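3.2 Gripper construction and bench trials

The Zavton gripper was built in a shared workshop with hand tools, one drill press and a hobby-grade printer. Each unit consists of a printed body, a pair of padded jaws and a mount for printed fiducial markers. The body was revised twice after the jaw pivot loosened under repeated closing. The final version survived 1,000 open-close cycles on the bench with no measurable change in pivot play.

Trials were carried out at a white desk with a drawer, using light household items. The operator worked standing, and no fixed arm was used at this stage.
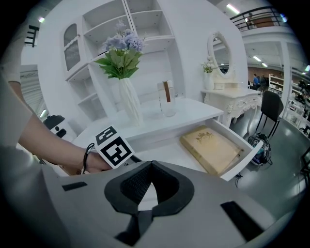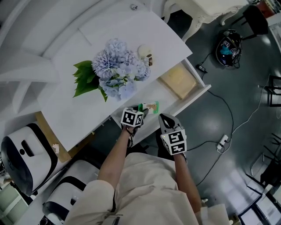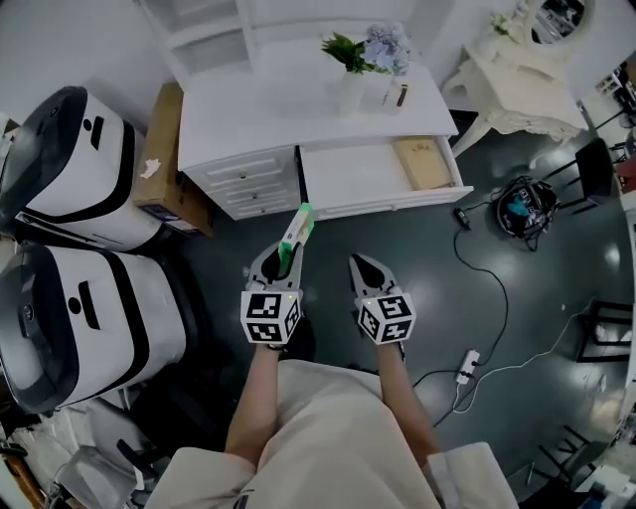
Figure 4. Trials at the desk with the drawer open. First: the area over a gripper's padded jaw, with a marker card held by hand. Second and third: two-handed operation, with a small green-and-white package in the left gripper.

Marker pose was logged together with jaw opening and stored with the matching video. Of 1,000 recorded trials, 932 were kept. The remainder were dropped when the pose track was lost for longer than the limit set in Section 3.1. A subset of 545 trials was then replayed on the Prulano arm, which carries the same jaws on an adapter plate. The adapter rotates the jaws by 90 degrees relative to the wrist flange, and this offset was applied to all poses before replay.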